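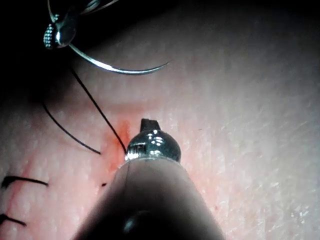
Fig. 1. Needle held by the instrument, point over the skin.

Handout 4, Tostmont bench course (S. Araya)

Rule one: know where the point is. The skin always does. Rule two: grip the needle, never the thread you plan to keep.
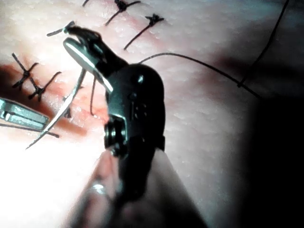
Fig. 2. Knots with short ends and long ones. Aim for short.

Rule three: park an idle arm with its jaws in view.

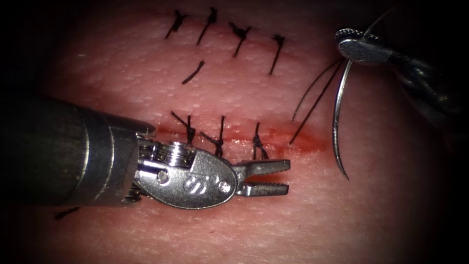 Rule four: log every dropped scrap of thread. Form 54, both sides, sadly.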